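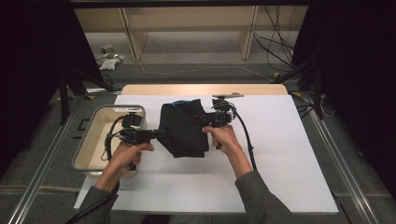 Photo: Greenwood Property Services

Laundry and Linen Room Inspection Checklist, with Comments
Greenwood Residence, lower level
Inspection date: June 27, 2026
Next inspection due: September

Mark each item Pass, Fix, or Fail. A Fix must be closed before the next inspection. A Fail takes the machine or area out of use the same day.

1. Dryers

1.1 Lint screens in place, no tears. Pass.
1.2 Lint screens cleaned after each load. Fix. Dryer 2 had a full screen at the time of the visit. The sign on the door has faded and needs to be reprinted in larger type.
1.3 Space behind dryers clear of lint, paper and dropped items. Fix. Lint along the baseboard, plus a dryer sheet box and a sock. Vacuum with the long nozzle.
1.4 Vent duct is rigid or semi-rigid metal, joints tight. Pass.
1.5 Outside vent flap opens when the dryer runs and closes when it stops. Pass on dryer 1. Dryer 2 flap sticks half open. Clean the hinge and check again.
1.6 Last full duct cleaning recorded. Pass. Invoice from Olov is in the binder.

Dark fleece and flannel should be dried apart from towels. Mixed loads fill the screen faster and the lint ends up on the dark items.

2. Washers

2.1 Supply hoses free of bulges, cracks and rust at the fittings. Pass.
2.2 Shutoff valves turn by hand. Fix. The hot valve on washer 2 is stiff. Do not force it. Plumber to replace.
2.3 Machines level, no walking during spin. Pass.
2.4 Door seals clean. Fix. Gray film in the lower fold of both seals. Wipe with warm water and leave the doors open overnight.
2.5 Drain pipe secured. Pass.
2.6 Load counter read and written down. Pass. Washer 1 reads 1,239.

3. Linen storage

3.1 Bottom shelf at least 6 inches off the floor. Pass.
3.2 Top of stacks at least 32 inches below the ceiling (house rule). Fix. Spare blankets were stacked too high on the left side. Move them to the hall closet.
3.3 Clean and soiled items kept apart. Pass.
3.4 Black and dark fabrics checked for lint, snags and loose seams before shelving. Fix. Lint on several pieces. Rollers have been ordered.

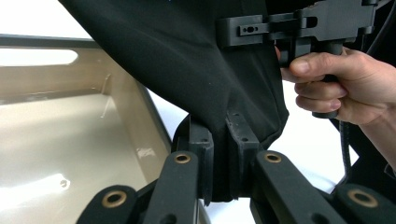
Residents have asked whether a lint roller could be left by the folding table, and one wrote on the comment sheet that the black blankets come back from the dryer worse than they went in, so please look at the screens before blaming the washing powder. Noted. The screens are covered under 1.2. A roller will be hung on a hook by the door.

3.5 Mending box emptied. Fail. Box was overfull and blocking the lower cabinet. Removed during the visit. Items can be returned once sorted.

4. Chemicals

4.1 All bottles labeled. Pass.
4.2 Bleach stored away from ammonia cleaners. Pass. Plaltirov bleach is on the left shelf and Brosurik glass cleaner is in the locked cabinet. Keep it that way.
4.3 Caps closed, no drips on shelf. Fix. Sticky ring under the softener jug.
4.4 Gloves available. Pass. Medium is low.

5. Room and exits

5.1 Floor dry, mat flat. Pass.
5.2 Path to door clear, full width. Pass.
5.3 Extinguisher charged, tag current. Pass.
5.4 Outlets near the sink have ground fault protection, test button works. Pass.
5.5 Lights. Fix. One tube flickers over the folding table.
5.6 Emergency phone number posted. Pass.

Open items from last inspection: cracked outlet cover by washer 1, now replaced. Cart with the bad wheel is still in use. Tag it and take it out.

Leave a copy of this sheet in the binder and post the list of fixes on the inside of the door.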